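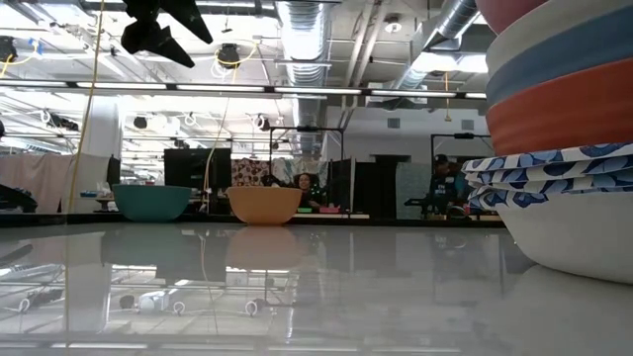
ok so I've been eating soup for lunch every day since September and I have opinions now

1/ red lentils are the best deal in the store. 17 minutes, no soaking, and they basically melt

2/ salt the onions early!! Renu Shakya told me this years ago and I ignored her like a fool

3/ 200 grams of lentils feeds me for two days, or one day if I'm working from home – I have no self control

4/ lemon at the very end. not lime, I tried it, it was weird

5/ you can freeze it for up to 100 days in my experience. after that it tastes like freezer

6/ someone please send me a good barley recipe, mine keeps turning into glue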